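Subject: Re: [gakano-users] planner goes around the held object like it isn't there

Replying on list, others have hit this too I think.

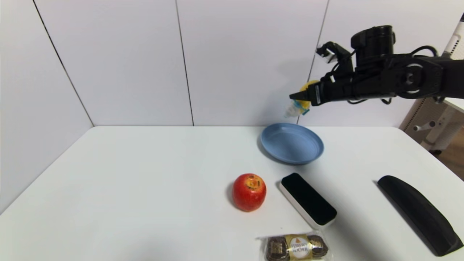

So same symptom on our side for most of August. Pick is fine, grasp closes fine, then the transfer motion gets planned as if the hand was empty. With a tall item you find out quick. With small stuff you can go a long time before anything touches.

On > 
> We are on Gakano with the Utilon perception node in front of it. After the
> grasp we call attach, it returns ok, and the object shows up in the viewer
> stuck to the gripper. But the planned path to the place pose cuts right
> through the lip of the plate. If I freeze the perception node before
> planning, the path is good every time. Is attach supposed to survive a
> scene refresh or do we have to re-attach ourselves? Also is there a way to
> see which scene the planner really used? The viewer seems to show
> something else.

Short answer, no, attach does not survive a refresh. Not in the version we run anyway. The Utilon node publishes a full scene, not a diff, and Gakano takes a full scene as a replace. Attached bodies go with it. The viewer keeps its own copy and merges, so it looks right on screen and is wrong in the planner. Lost two days to that one.

What we do now:

1. Switch the perception node to diff mode before the first pick. It's a launch arg, scene_mode:=diff. Default is full.

2. Filter the gripper region out of the cloud. Otherwise the held thing comes back as a second, free-standing obstacle right where the fingers are, and then planning fails with start state in collision. We pad the finger meshes by 12 mm and drop everything inside. Also drop everything inside the attached body.

3. Attach with the real touch links listed. Both fingers AND the palm. If the palm is missing you get random start state errors depending on how deep the grasp was.

4. Wait for the ack with the scene version number in it, then pass that number in the plan request. There's a field for it, scene_version, hardly documented. If it's set the planner refuses to run on anything older — much nicer than guessing with a sleep. We had an 800 ms sleep in there before and it still raced.

For your last question — set dump_scene to true in the plan request and it writes the scene it used next to the trajectory. Open that in the viewer offline. Don't trust the live view for this.

Two things I have not solved. Clear plastic comes through the depth as holes, so the body we attach is too short at the bottom and the place height is off. Right now we just extend the box downward by 13 mm on anything flagged transparent, ugly but ok for plates and trays. And shiny wrappers throw spikes in the cloud that turn into tiny obstacles floating over the table. The outlier filter in Utilon gets most of them if you raise min_neighbors to 27. Costs you thin edges though, so check your plate rim is still in the scene afterwards. Ours dissapeared once.

The Chege branch is supposed to fix the replace behavior properly (full scene keeps attached bodies unless told otherwise). Built it on the bench machine, attach survives, but the Cartesian segments got slow and I haven't looked why. Would not run it on a real cell yet.

Can send our launch file and the filter config if you want it, its a bit of a mess. Which version of Gakano are you on? The version field only works if the ack has it, and older builds just leave it at zero and dont complain.

--
Eltum, manipulation software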